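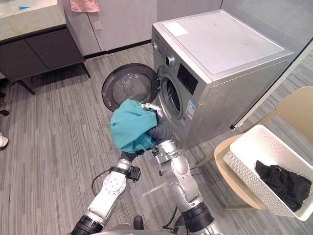

Teal garment at the washer door, two arms.

November 3, 2022

Tech rehearsal, first full one with cues. Call was at 4 and we started at 4:25 because the key to the booth was with Ayman Nasr, who was in a parents' meeting. Ran Acts One and Two of the Hollano script. Act Three not reached.

Lighting. The board still loses its patch when powered down at the wall. I re-entered it from paper, which took most of the delay anyway. Channels 1 through 12 are front wash, as before. The two side booms are now on a separate dimmer pack, after the July trip that killed half the stage during the summer camp show. No trips tonight with all of it at 80 percent. I would like to see it at full before opening but did not want to find the limit with students on the ladders side of the stage.

Cue 9 (dawn in the harbor) is too fast. Written as a four count, plays like a switch. Changed to a 12 count and ran it twice. Better on the second pass, when Sólveig held her line until the blue was out. She asked whether she should count it herself or wait for the stage manager. Told her to count it. The stage manager has enough to do in that stretch: a door, a bell, and a scene change in the dark.

Sound. Two body mics out of six gave trouble. Pack 3 crackles when the wearer turns left, so it is the connector at the collar and I will re-solder it Saturday. Pack 5 was a flat battery. Somebody has been putting used ones back in the new box again. I have marked the box.

The storm effect comes from the left speaker only. Checked the cable, checked the file. The file is mono on one side. Bjarke Skov made it and will redo it at home.

Set. The harbor wall is up and braced. Oluf Bisgaard put two more stage weights on the downstage brace and it no longer moves when Troels leans on it. It does still move when he sits on it, and he has been asked not to. The rolling bench sticks at the seam in the floor, left of center. Tape over the seam did not help. Tried larger casters from the old library cart, which clear it, but they raise the bench by an inch and Sólveig's feet no longer reach flat. She says she can live with it. Leaving the larger ones on.

Scene change from the harbor to the kitchen: 58 seconds, then 51, then 44. Target is 30. The table has to come off before the wall turns, and at the moment both crews go for the same gap.

Costumes not worn tonight apart from cloaks, which catch on the booth stairs if anyone comes through the house. The Act Two entrance through the audience should go down the other aisle. Note sent to Ayman.

House. The auditorium seats 319 by the fire card. Row K has a broken seat, already roped off. The Brotanstead students come for the matinee, and their teacher has asked for the front block, which I would rather give them than the side, where the wall hides the bench. The drama account will cover programs, and the print shop in Imstead wants an order of 1,000 to get the lower price. We will never use that many. Asked for a quote on fewer.

Troels Þorgeirsson was off book for all of Act Two, the first of the cast to manage it. He skipped one page of it, clean, and the other two in the scene followed him over the gap. The prompter found the place again in roughly a minute. Cues 21 to 24 were on the missing page and so have still not been run with actors.

Finished 7:50. Board left on at the wall with a note over the switch.

For tomorrow: cues 21 to 24, the table, batteries, spare gel for boom two.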